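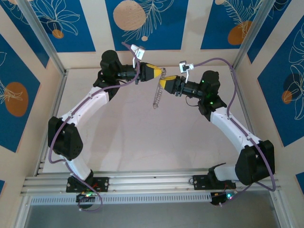

Fivwood 100-Piece Spring and Chain Assortment: Review

Reviewed by Fraser Baxter
Jan 24, 2020

Small springs and short pieces of chain are the kind of hardware most people buy one at a time, when something has broken. The hardware store usually has the wrong length, so you buy the nearest size and trim it. The Fivwood assortment is meant to save that trip. It is a flat case of bright-finished coil springs and pre-cut chain, sold for household repairs and light shop work. I bought mine at the regular price from the Skisalcombe store and have been using it since May.

What you get

The case holds 100 pieces. Most of them are extension springs, the kind with a loop at each end that pull back when stretched. There is a smaller share of compression springs, and the rest is short chain, already cut, in light and medium weights. Split rings are not included, and neither are hooks. Fivwood sells those in a separate case, and you will probably want them if you plan to use the chain for much.

A card inside the lid shows each piece at full size. I use that card more than I expected. You lay the broken spring on the drawing, slide it along until the coils match, and read the compartment number. The printing on mine has started to rub off at the corner where my thumb goes, so I took a photocopy and keep it in a drawer.

The case

The case is the weak part. It is clear plastic with fixed dividers and 2 snap latches. The latches hold well enough when the case is flat on a shelf. When it stands on end, the dividers do not quite reach the lid, and the smallest springs slide over into the next compartment. After one car ride I had to sort half of it again. I put a sheet of thin packing foam under the lid, and that stopped it.

The hinge is molded from the same plastic as the body. It has gone white along the fold but hasn't cracked. I would have paid a little more for a metal pin.

The springs

The extension springs are good. The end loops are closed properly and lined up with each other on nearly every one I have pulled out, so the spring hangs straight and doesn't twist when you load it. Cheap springs often have one loop turned a quarter of the way around, and you end up bending it with pliers and weakening it.

I used one of the mid-size springs on a screen door latch that had gone slack, and another on the lid of a feed bin. Both still close the way they did on the first day. The one on the feed bin is outside under a small roof and has dulled a little. I wiped it with light oil when I put it on and again in the fall.

The lightest extension springs are less useful to me. They stretch out of shape if you pull them much past double their resting length, and once that happens the coils stay gapped. The leaflet does give a maximum stretch for each size, in very small type on the back. Read it before you fit one. I ruined a couple by testing them with my hands.

The compression springs are all right. The ends are squared off but not ground flat, so the shorter ones lean a bit when you stand them up. In a pen, a push button, or a battery holder you would not notice. In a small valve I was repairing, I did, and I ended up ordering the exact part from another supplier.

The chain

Chain in a mixed case is often an afterthought, but the pieces here are decent. The links on the medium weight are evenly sized, and the joints are tight enough that they do not catch on cloth. I hung a pull on a closet light with one piece and replaced the stopper chain on a bathroom sink with another.

The light weight is more like something for a key tag or a lamp. Its links are open at the seam and will spread under a steady load. I would not hang a plant from it. It is easy to shorten, though. Two pairs of small pliers will open a link with a slight sideways twist. Don't pull the ends apart, or the link never goes back to the same shape.

One complaint is that the lengths are all short. If your job needs a long run you will be joining pieces together, and the joins show.

Handling and sorting

Anyone who has kept small springs loose in a jar knows that they tangle. Loops catch in coils, and chain wraps around everything. Keeping each size in its own compartment takes care of most of it. For the rest, pick up one spring by its end loop, lift it clear, and let it hang for a moment. Whatever is hooked on will usually show itself, and a light shake drops it. Pulling from both sides makes it worse.

I also found it easier to work over a shallow tray with a lip. The smaller pieces bounce when they land on a hard surface, and bright metal is not easy to find on a light gray floor. A magnetic dish works for the springs, which are steel. The light chain in my case did not stick to the magnet at all, and the leaflet does not say what it is made of.

There was a thin film of oil on the springs when the case arrived. It keeps them from rusting in storage, but it gets on your fingers and on anything pale that you are working on. I wipe each one with a paper towel before fitting it indoors.

Compared with the Pununis kit

Before this I had the Pununis kit, which costs less and comes in a soft roll with pockets. The roll is easier to store and nothing migrates between pockets. The springs in it were not as consistent. Two that came from the same pocket had different tension, and I had to swap them around to get a cabinet flap to hang level. Pununis has no chain at all.

If you only need compression springs, the Pununis kit has a better spread of them and I would get that one. For extension springs I would pick the Fivwood case every time.

Refills

You can buy refills by compartment number, but only in full bags. A bag is far more than the compartment will hold, and the shipping cost on one bag is hard to accept. The Skisalcombe store let me buy a few loose ones over the counter when I asked.

Good points
End loops lined up and closed
Full-size chart inside the lid
Chain links smooth and even in the medium weight

Bad points
Small pieces get past the dividers when the case is stood on end
Stretch limits printed too small to read comfortably
No rings or hooks
Compression spring ends are not ground flat

Would I buy it again?

Yes, for the extension springs and the medium chain. I have used up one compartment and made a start on several others, and none of the repairs has had to be done over. Put foam under the lid before you carry it anywhere, and buy the rings at the same time so you only pay for shipping once.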